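Home Grippers Arms Cameras Controllers Test Notes Contact

Coston 200 parallel gripper

We've had the Coston 200 on the bench since September and it is a lovely thing to work with! Two flat-faced fingers, a 200 g payload and a controller that talks to the Simden arm without any fiddling (our old Mitmont needed an adaptor for that).

Maribel Taipe set up the simulated trials before we let it near real crockery. She ran 300 grasps with each gripper on mugs, starting with the awkward ones lying on their sides.

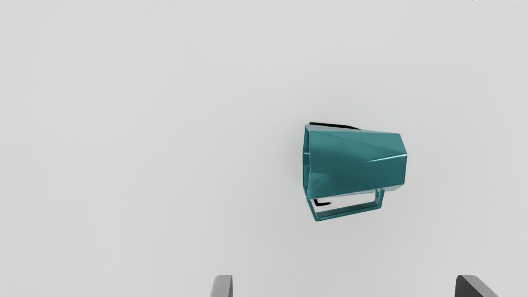

Handles were where the Coston pulled ahead. It closed on a thin bar far more gently than the Sarıgül, and we could nudge the grip force while a trial was running, a feature we now use every day. Wide bodies are still easier with the Sarıgül, so do measure your parts first.

Order code 2833. Spare fingertips are sold in pairs, and the simulation model comes with the gripper.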